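**Gripper closes late and drops thin spoon handles**

Posted by romon_user, 2021-06-06

I work with hand-held grippers of the Fang type, two in use at the same time. The work is sorting spoons and forks on a kitchen table and putting them in a tall container. Since we changed the pads, the right one closes late. Thick handles are fine, but a thin metal handle slides out between the pads. In the log I have 176 grasps and 30 of them are drops, almost all with the right one. I already cleaned the pads and did the zero position again. What should I check next?

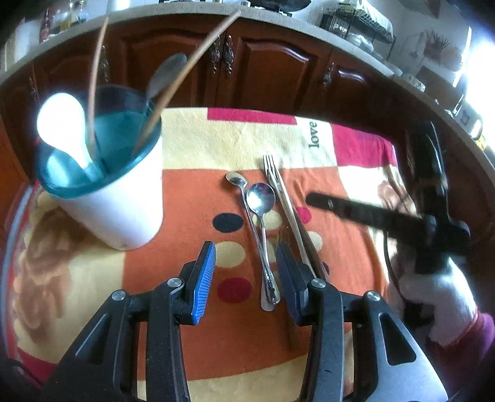

Dramcombe replies that late closing and sliding are maybe two different faults. Open the jaws fully, then close them on a strip of paper. If you can pull the paper out at the tip but it holds at the root, the pad is not seated flat. For the delay, look at the cable first. Ours was broken inside, close to the plug, and the outside looked perfect.

**Hukcombe**

Same problem here, new pads fixed it.

**Fang_9**

Please do not only tighten the pivot screws, as I did. The jaw became stiff, the motor got hot and I had to stop for the day. Our motor is checked after 2000 cycles now.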